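Speaker notes, Leiva session: cleaning tasks and the rules we say we follow

Slide 1. Start with the number. Gendent logged 3448 wipe-down runs and called the task "compliant." Ask the room: compliant with what? Pause. Let it be awkward.

Slide 2. The checklist has 13 items. Ewan Lamont and I read them separately and disagreed on five. "Safe distance" has no distance in it. "Cable managed" has no test. If two people can't score it the same way, I don't call it a standard.

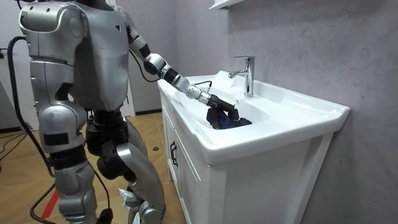

Slide 3. Bathrooms are where the wording falls apart. Water, hard rims, a tight floor. The draft covers the hand and the cloth in detail and gives the legs one line. Trailing cables get none. Read that line out loud, slowly.

Slide 4. Uster's reply: operators use judgment. Fine, then write down whose, and who can stop the run. Shafiq Abeysekara will push back here. Give him two minutes, no more.

Slide 5. What I'd accept: a marked floor zone with a stated size, a named person on the stop button, and failed runs published next to the good ones. Skip the Fustum chart if we're short on time. Questions.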